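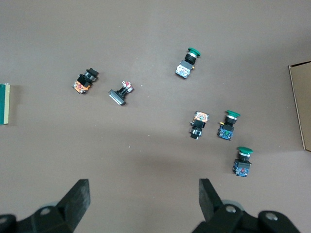 Jalwood gravel stabilisation grids

Product code 2637. Sold by the panel or by the pallet.

Jalwood is a honeycomb grid that sits under loose gravel and stops it wandering into the road, the lawn and your hallway. It is a decent product. It has also been oversold for years, partly by us, so this page has been rewritten to say what it will and won't do.

What you get

Each panel has open cells with a fabric backing already bonded on. Panels butt up against each other and are pinned at the corners. You can cut them with a hand saw or, if you don't mind the noise, a small grinder. Pins are sold separately, which we think is a bit cheeky of the makers, but there it is.

Panels per pallet: 461
Colour: black or white (white shows through thin gravel, so think twice)
Gravel size: 10 mm to 20 mm angular
Backing: bonded fabric
Edging: not supplied

"No digging required"

You will see this claim on plenty of websites. Treat it with suspicion. If you already have a sound, well packed stone base which drains, then yes, you can scrape off the loose stuff, level it and lay the grid on top. Most drives we're asked to look at have nothing of the sort. They have a thin skin of gravel over garden soil, and a plastic grid laid on soil will sink wherever the wheels go. It may take a winter or two, but it will sink.

For cars, allow for a packed stone base of 150 mm, and more on clay. For a footpath, 75 to 100 mm will normally do. If somebody quotes you for a grid drive and the base isn't mentioned anywhere in the quote, ask them why.

"Fully permeable"

The grid lets water through. Whether your drive does is another matter. Water goes as far as the first layer that won't take it, and on heavy ground that can be a hand's depth down. Where the ground drains badly we would sooner fit a channel along the low side and argue about the cost than come back in February to look at a pond. Ask your council about the rules on front gardens before you order anything.

"Maintenance free"

No. Leaves rot down between the stones and weeds seed into what's left. The backing stops roots coming up from below and does nothing at all about seed landing on top. Rake it over a few times a year and top up the gravel when the cell walls start to show. Cell walls left bare get brittle in sunlight and then they snap.

Slopes

The makers say the panels can be used on quite steep ground. We won't fit them on anything sharper than one in ten. The stone inside the cells stays put well enough. It's the layer over the top that creeps downhill, and on a steep drive you will be shovelling it back up every spring. Block paving or resin would suit you better there, even though it costs more.

How it compares

We also stock Codar, which is cheaper, thinner in the wall and comes without backing. For a path or a shed base it is fine, and we see no reason to pay extra. Under a van it is not fine. We've lifted two Codar drives where the cells had folded flat in the turning area.

Movance is the other one people ask about. It costs a good deal more than Jalwood and the clips between panels are better -- they really do hold. Is it worth the money on a normal house drive? We haven't seen anything to persuade us. On a car park with delivery lorries, perhaps.

Ordering

Jalwood panel, black: code 2637-B
Jalwood panel, white: code 2637-W
Corner pins, bag: code 643
Steel edging, 3 m length: code 1062

Measure the area, add a tenth for cuts, and add more if the drive is curved. Opened pallets can't be returned. Kerbside delivery only, and the driver will not carry panels round the back however nicely you ask him.

For trade prices or a site visit, ask for Thitima Meesuk at the Wongsuwan yard. Orders placed before 11 am go out on the next working day if we have stock.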